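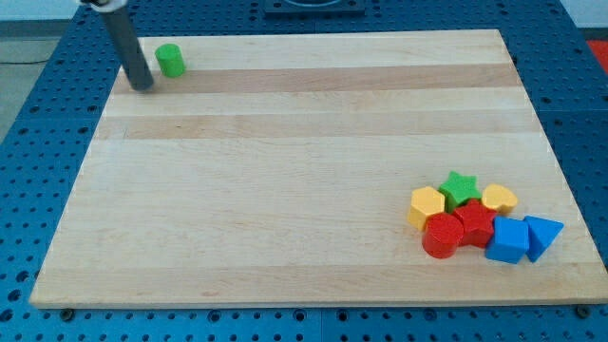
Studium & Hochschule > Wirtschaftswissenschaften > Anrechnung und Wechsel

Volkswirtschaft im Nebenfach: Wird der Statistikkurs vom College angerechnet?

marlene_k
Ich habe zwei Jahre am College in Trandenano studiert (Soziologie mit VWL als Nebenfach) und möchte zum Wintersemester an eine deutsche Uni in den Bachelor VWL wechseln. Insgesamt habe ich 60 Leistungspunkte, davon 8 in Statistik. Der Statistikkurs lief am Institut für Sozialwissenschaften und nicht bei den Ökonomen. Wir haben nach dem Lehrbuch von Pillai gearbeitet, also deskriptive Statistik, Wahrscheinlichkeit, Schätzen und Testen, am Ende ein bisschen Regression.

Die Studienberatung hat mir per Mail nur geschrieben, ich solle die Unterlagen bis Juli einreichen. Zum Kurs selbst stand nichts drin. Meine Fragen: Zählt so ein Kurs, wenn er aus einem anderen Institut kommt? Und reicht der Notenauszug, oder brauche ich auch die Kursbeschreibung? Die gibt es nur auf Englisch, und eine beglaubigte Übersetzung ist nicht ganz billig.

oekonom_nord
Welches Institut den Kurs angeboten hat, spielt normalerweise keine Rolle. Geprüft wird, ob es bei den Inhalten und Lernzielen wesentliche Unterschiede gibt. Deskriptive Statistik, Schätzen und Testen entsprechen bei uns Statistik I und zum größten Teil Statistik II. Ob du für beides etwas bekommst, hängt vom Umfang ab - mit 8 Punkten würde ich eher mit einem der beiden Module rechnen.

Der Notenauszug allein reicht in der Regel nicht. Du brauchst die Kursbeschreibung mit Themenliste, Stundenzahl, Prüfungsform und Literatur. Englisch wird bei uns ohne Übersetzung akzeptiert, andere Unis handhaben das anders. Frag also vorher beim Prüfungsausschuss nach, und zwar bei dem vom Fach. Die allgemeine Studienberatung entscheidet darüber nicht.

Zur Reihenfolge: erst den Antrag auf Anrechnung stellen, dann die Bescheinigung über die Einstufung ins Fachsemester holen. Die Einstufung wird für die Bewerbung ins höhere Semester verlangt. Wenn du damit bis Juli wartest, wird es knapp.

Bei Mikro und Makro würde ich die Übungsblätter aufheben. Ich musste damals welche nachreichen, weil in der Beschreibung nur "Introduction to Economics" stand.

tilo77
Bei mir ging Statistik problemlos durch, Mathe aber nicht. Ist allerdings schon eine Weile her und war an einer FH.

seminarraum3
Ergänzung zur Antwort von oekonom_nord: Falls die Kursbeschreibung nicht mehr online ist, schreib direkt ans Sekretariat in Trandenano. Die stellen auf Anfrage eine unterschriebene Fassung aus. Bei mir kam sie als PDF, das Original dann per Post. Kopien von allem behalten.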